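스토데로 생활관 소식: 공용 거실 꽃 관리 안내

10월부터 스토데로 생활관 1층 공용 거실의 꽃 놓는 방식이 조금 바뀝니다. 그동안은 꽃병을 탁자에 바로 올려 두었는데, 앞으로는 꽃병을 얕은 상자형 용기에 담아 용기째 놓습니다. 여름 동안 탁자에 물 자국이 여러 차례 생겼고, 청소할 때마다 꽃병을 들어 옮기다가 물을 쏟는 일도 있었습니다. 지난 입주자 모임에서 이 문제가 나왔고, 용기를 받쳐 쓰자는 의견이 가장 많았습니다.

용기는 클로우드에서 구입했습니다. 꽃병보다 폭이 넓어서 물이 조금 넘쳐도 탁자까지 흐르지 않습니다. 구입비는 공용 물품비에서 지출했고, 영수증은 게시판 옆 서류철에 넣어 두었습니다. 꽃은 비르하네 꽃집에서 계속 받습니다. 거실용 꽃 예산은 작년과 같습니다.

꽃을 고르고 꽂는 일은 이번 가을에도 아야나 레마 씨가 맡습니다. 레마 씨는 가을 꽃다발의 색을 노랑과 크림색 쪽으로 잡고, 주황색은 한두 송이만 넣겠다고 알려 왔습니다. 잎은 넉넉히 쓰되 꽃병 입구를 너무 빽빽하게 채우지 않을 생각이라고 합니다. 입구가 막히면 물을 보충하기가 어렵고 줄기도 빨리 무릅니다. 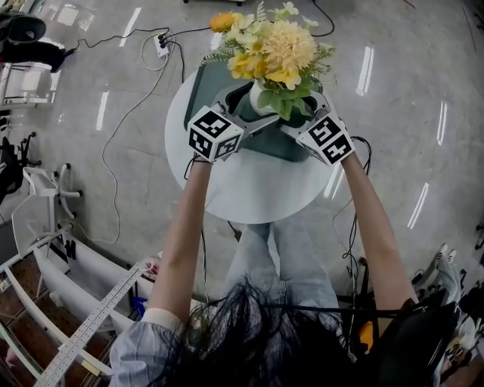 둥근 흰 탁자와 진녹색 용기에 담긴 꽃. 오른쪽의 크고 풍성한 꽃은 크림색에서 연노랑을 띤다.

꽃을 옮길 때는 꽃병이 아니라 용기를 잡아 주십시오. 양손으로 좌우를 나누어 잡고, 들기 전에 꽃병이 가운데에 서 있는지 먼저 봅니다. 꽃병이 한쪽으로 치우친 채로 들면 무게가 쏠려 넘어질 수 있습니다. 탁자 위에서 조금만 움직일 때도 밀지 말고 살짝 들어서 옮깁니다. 탁자 표면은 매끈해서 잘 밀리지만, 용기 밑에 모래나 먼지가 끼어 있으면 긁힌 자국이 남습니다. 작년에 화분을 끌다가 생긴 자국은 연마제로 닦아도 지워지지 않았습니다.

물은 아침 당번이 확인합니다. 꽃병의 물이 절반 아래로 내려가 있으면 주방 수돗물을 보충하고, 물이 탁하면 전부 갈아 줍니다. 물을 갈 때는 줄기 끝을 비스듬히 조금 잘라 내고, 물에 잠기는 잎은 떼어 냅니다. 가위는 싱크대 오른쪽 첫 번째 서랍에 있습니다. 주방용 가위와 섞이지 않도록 손잡이에 초록색 테이프를 감아 두었으니 쓰고 나서 같은 서랍에 넣어 주십시오. 용기에 고인 물은 그냥 두면 냄새가 나므로 꽃병을 꺼낸 뒤 따라 버리고 마른행주로 닦습니다.

꽃다발은 색과 모양이 한꺼번에 시들지 않습니다. 꽃잎이 얇은 꽃이 먼저 처지고, 고사리처럼 가는 잎은 끝부터 마릅니다. 시든 것만 그때그때 빼고 나머지는 그대로 두면 됩니다. 남은 줄기가 세 대 이하가 되면 작은 유리컵에 옮겨 창가 선반에 놓고, 용기와 꽃병은 씻어서 말려 둡니다. 떨어진 꽃잎과 잎은 일반 쓰레기로 버립니다. 싱크대 거름망에 넣지 마십시오.

탁자 사용에 관한 문의가 있어 함께 적습니다. 꽃이 놓여 있어도 탁자는 평소처럼 쓸 수 있습니다. 보드게임이나 식사 때문에 자리가 더 필요하면 용기째 창가 선반으로 옮겼다가 끝난 뒤 다시 가운데에 놓아 주십시오. 텔레비전 위와 난방기 옆에는 올려 두지 않습니다. 난방을 시작하면 거실 공기가 건조해져 물이 여름보다 빨리 줄어드니, 저녁에 지나가다 물이 적은 것을 보신 분은 당번이 아니어도 채워 주시면 좋겠습니다.

꽃가루에 민감한 분은 관리실에 말씀해 주십시오. 꽃 종류를 바꾸거나 2층 휴게실 쪽으로 자리를 옮기는 방법을 찾겠습니다. 백합은 향이 강하다는 의견이 있어 올가을에는 주문하지 않습니다.

꽃꽂이를 배우고 싶다는 분이 계셔서 레마 씨가 다음 꽃이 오는 날 오후 4시에 거실에서 짧게 시범을 보이기로 했습니다. 신청은 따로 받지 않습니다. 꽃과 꽃병은 준비되어 있고, 집에 쓰지 않는 꽃병이 있으면 가져오셔도 됩니다. 드라라빌 별관에 계신 분들도 오실 수 있습니다. 별관 현관에 둘 꽃도 그날 같이 만들어 가져갈 예정입니다.

아침 당번표는 주방 냉장고 문에 붙어 있습니다. 순서를 바꾸려면 두 사람이 합의한 뒤 표에 직접 고쳐 적으면 됩니다.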